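Switching our wholesale orders over, part two

3 min read
Print | E-mail

When I wrote the first part of this we were still taking orders by phone and fax. We sell kitchen goods to small shops, and up until June every order was typed into a spreadsheet by hand. We looked at two systems, Ovora and Nirner, and went with Ovora. Nirner had better reports, but it wanted every customer to set up a new account before they could see a price.

Loading the catalog took 11 evenings. Most of that went to case sizes. Our old price list said "box" for everything, and a box of plates and a box of mugs are different quantities.

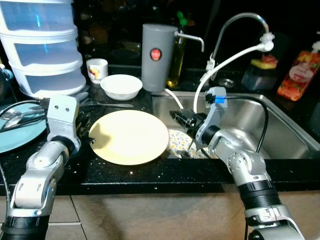

What the shops think

38 shops have a login now. The bigger ones took to it quickly. The store in Dultberg sends its whole order from the stockroom and we get it before lunch. A few still call, and we key those in for them - same screen, same prices, so the paperwork matches.

The complaint I hear most is about minimum quantities. The system rounds up to a full case without asking, and people only notice on the invoice. I've asked support for a warning message and they say it's on the list.
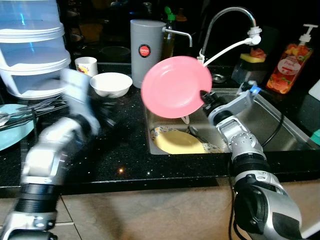

Vlček wrote to say the rounding is less of a problem for them than the search. If you type a product code with a space in it, you get no results, and all the codes in our printed catalog have a space. They would like the codes changed in one place or the other before the next reprint.

That's a fair point. I've started adding the no-space version as a second code on each item. The plates and bowls are finished and the rest will follow.
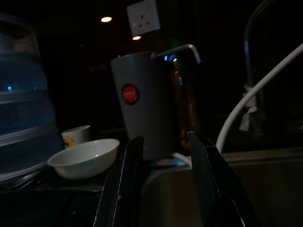 Costs and returns

The monthly fee covers up to nine staff users, and we have two. Card payments are extra, so we left them off and still send invoices on 30-day terms.

Returns are the weak part. There is no form for them, so a shop with breakages has to e-mail us and we raise the credit by hand. I keep a folder for these and go through it at the end of the week.
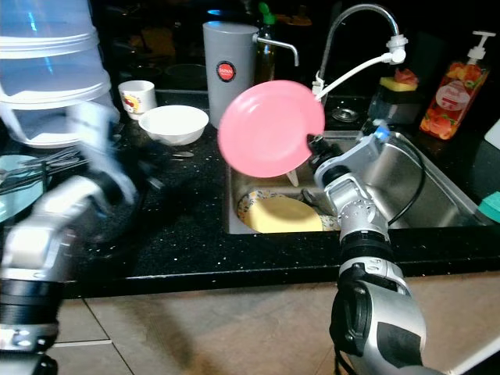

Posted by the shop office, 2024-03-09

Next on my list is the stock feed. Right now it updates overnight, which means two shops can order the last case of something on the same day. Ovora can do it hourly, but our warehouse file has to be in a different format first. I'll write that up once it's running.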